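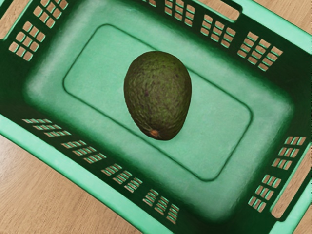

Search news and releases Go

16/01/2022
By Marjorie Pilkington

Favero Publishes Setup and Care Routine for Its Erklow Produce Picking Cell

Favero has released the full setup and maintenance routine for the picking cell at its Erklow packing site. The cell moves avocados one at a time out of plastic baskets and onto a grading belt. The routine covers the overhead camera, the simulated copy of the cell used for checking changes, and the weekly care of the arm.

Every change to the cell is now tried in simulation first. The simulated station has a green slotted basket on a light wooden table with a single avocado in it, viewed from directly above. The basket is set at an angle to the view so the software has to work out which way it is turned before it plans a pick.

"One avocado in one basket is where we start after any change," said Kimutai Urio, who manages the cell. "If the software can't find that, there is no point giving it a full basket."

Dark green fruit on green plastic was the main source of missed picks when the cell was first installed in October. The slots in the basket walls caused trouble too. The tabletop shows through them, and early settings sometimes read a group of slots as an object. The current settings mask the walls and rim and search only the basket floor.

Staff at Erklow follow these steps at the start of each shift:

Wipe the camera cover with a dry lint-free cloth.
Place the calibration plate on the table and run the camera check.
Repeat the check if the offset is more than 2 millimeters. If it fails again, call maintenance.
Put an empty basket in position and confirm that the software finds all four corners.
Run a single-fruit pick at low speed.

The suction cup is replaced every 4000 picks. Maintenance lead Pendo Mohamedi said the old interval was longer, and worn cups were marking ripe fruit. Hoses and fittings are checked when the cup is changed. A cup swap and leak test takes almost 63 seconds.

The simulation was built by Vemorach. Rizal Santoso of Vemorach said the basket model was redrawn after the first month, when the handle openings were found to be the wrong length. "The arm was steering around plastic that wasn't there," he said.

Favero will use the same routine at its Pollock site, where a second cell is being installed. Mwangi Mrema will run the setup there and train the shift leads.

Favero has packed fruit since 1897. Printed copies of the routine are available to growers and packing houses from the Erklow site office.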